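Zaststead Boards > Kitchen & Pantry > Coffee in the tea box

bakon94
My box says TEA on the front. I keep NESCAFÉ sticks in one of the compartments. My sister-in-law considers this fraud.

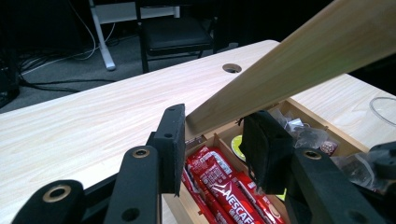
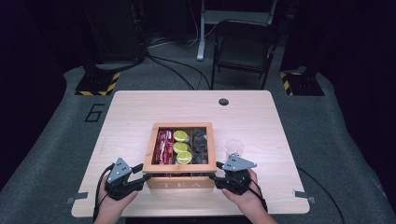 Anyway, do I sand off the lettering or ignore her?

pavliuk700
Ignore her. My bread bin holds batteries.

zorance
Disagree — a label is a promise. Move the coffee to a jar.

bakon94
The jar has buttons in it.

pavliuk700
Of course it does.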